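Bench notebook, April, 9:40 a.m.

Back on the desk organizer question. Olanrewaju wants one for every station and has already priced 6 from Lolletti. I said I'd live with this one before signing anything. My view going in was that an organizer mostly moves a mess from flat to upright, and I haven't shifted much.

Put it on the black table against the plain wall, set back a little so there is still room in front to work. It takes up more table than the drawing in the Sonik catalog led me to expect.

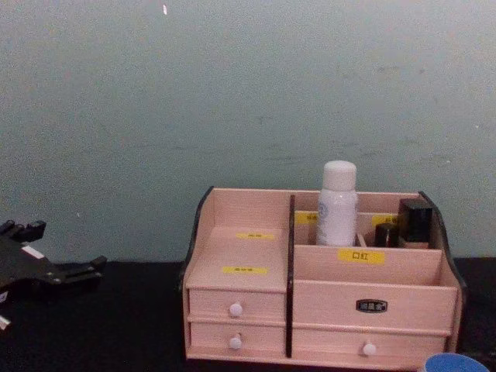 Organizer with yellow labels, small drawers on the left of the divider.

Labels first. Kazimiera's idea is that every spot gets a yellow label and every item goes back to its label. Fine on paper. The trouble is that as soon as the back slots have things in them, the labels on the back panel are partly hidden. A label you have to move a bottle to read is a label people will stop reading. I'd put them on the front edges and accept that it looks worse.

The drawers are another matter. Two small ones stacked on the left, wide ones on the right. I like the small ones. The wide ones I expect to turn into junk drawers by summer, same as the Trorkix cabinet did, and that one had a printed list taped inside.

10:25. Tried the jar in the left compartment and the white bottle at the back on the right.
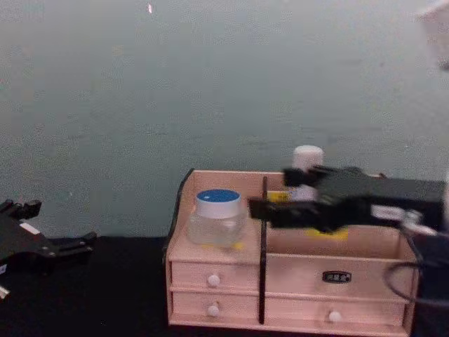
I'm still not sold on giving a whole compartment to one jar. Kazimiera says the jar is the thing we reach for most. Maybe. Nobody has kept track, so that is a guess, mine included. The bottle stands taller than the rim, which I don't mind, as you can find it without looking down.

Small black containers do better in the narrow slot at the right end of the back row. In anything wider they'd wander around. I'd keep that slot for them and leave the tall white bottle next to the divider.

Also noted: black things against a black table are a pain to find. Pale wood behind them helps. One point for the organizer, grudgingly.
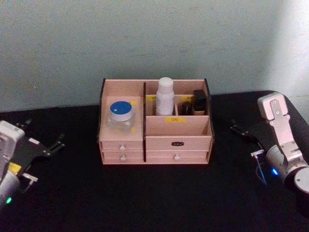
To do
- Ask Olanrewaju to hold the Lolletti order until we've used this one for a month.
- Move one label to a front edge and see if people use it.
- Get the depth of the wide drawers from Esteban, ticket 1403.
- Decide what is NOT allowed in the wide drawers and write it down before they fill up.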